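Robot Software Studio, Week 4: Watching a door policy through its wrist camera
Course notes – Pristerell simulator, Lindsay teaching lab
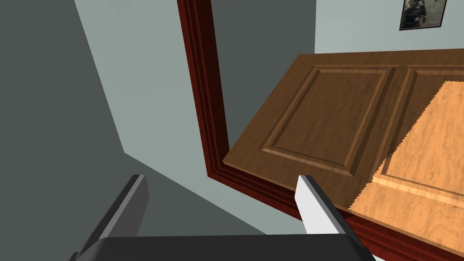 Perception for manipulation starts with a plain question: what does the controller get to see at the moment it has to choose its next move? I love this week, as it's the first time your planner, your simulator and your camera model all have to agree with each other. The wrist view we're working from sits just behind the fingers, so the gripper is always in the picture and everything else is seen relative to it. Look at how much of the lower part goes to the palm, and how the bright white inner face of the right finger stands out from the rest. That's a gift if you want a quick check on finger position, and a nuisance if your colour threshold was tuned on pale walls!

What the policy receives

At every control step the policy gets the wrist image, the joint positions and the last action it sent. It does not get the door angle. The simulator knows that angle exactly, and it's very tempting to slip it into the observation while you're debugging. Log it by all means, but keep it in the separate state channel so it can't leak into training.

Rendering trouble

Now look at where the orange-tan slab overlaps the darker brown door. The boundary is a ragged sawtooth with little stair steps. When you meet an edge like that in your own renders, my first guess would be two surfaces passing through each other, or lying so close together that the depth test can't settle on one. It's a guess until you test it, so test it:

1. Turn off textures and render each body in a flat colour.
2. Dump the depth buffer beside the colour image.
3. Move one body a tiny bit and render again. If the teeth shift, you've learned something.
4. Draw the collision shapes over the visual meshes. They're separate files in Plandell and they drift apart more often than you'd think.

A policy can learn to lean on a jagged seam like that just as happily as it learns to look for a handle. The real door won't have one, and you'll spend a long evening wondering why your lovely success rate went away.

Planner and controller rates

The Guswood planner runs at 2 Hz and the joint controller at 40 Hz. Between plans the controller follows the last path it was given, so a stale plan near a door edge matters a lot. Stamp every plan with the simulator clock – the wall clock will fool you as soon as rendering slows down.

Lab work for this week

Work in pairs. Load the April scene set and use seed 2690 so we can compare runs across the room. Save the wrist image, the depth image and the state log for one full attempt, then replay the attempt with the door textures swapped and plot both action traces on the same axes. Bring the plot even if it looks odd. Odd plots are the fun ones, and we'll go through as many as we can at the start of the next session.

Reading: the Plandell notes on contact margins, up to the section on hinges.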